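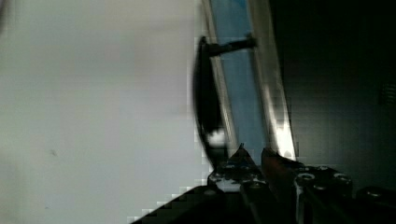 Review: Mulilholm Fana step sequencer

I've been burned by "performance" sequencers before, so I waited until the second firmware before paying for this one. It cost me $639, and that's without a power supply.

The Fana has four tracks, CV and MIDI out, and a probability setting on every step. Mulilholm says you can learn it without the manual. The manual is 134 pages long. I needed most of them just to get two tracks running at different lengths.

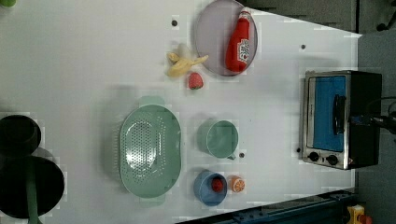
Timing is good, I'll give it that. I ran it against my old Camenzind drum box for an evening and heard no drift. The buttons feel cheap, though, and the double-tap for ratchets misses maybe one time in five. Then there's the color. Mine came in the "Sage" finish, and it's the same mint green as the mug and the colander with the two flat handles. I wanted studio gear, and I got something that matches the kitchen stuff.

Saving is where I lost patience. Patterns save by themselves, songs don't, and there is no warning when you switch.

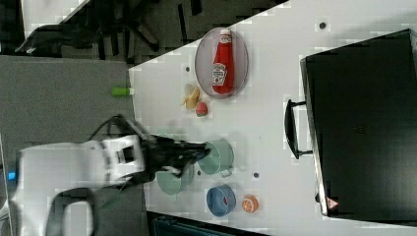
I lost a set I'd been building since February that way. Support told me to hold Shift while loading. Fine, but that should be on the panel.

Swing only goes on in fixed steps, and the heavy ones all sound alike to me. The MIDI side is better. It drove an Omis rack synth with no stuck notes, even with all four tracks busy.
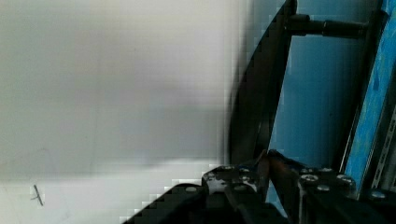
Program changes arrive a little late, so put them a step early.

Would I buy it again? Used, for some $191 less, probably. At full price I'd wait and see whether they fix the song saving.

Related posts
Omis rack synth: three months in
Camenzind drum box repair notes
Cheap patch cables compared
Clock problems and how I chase them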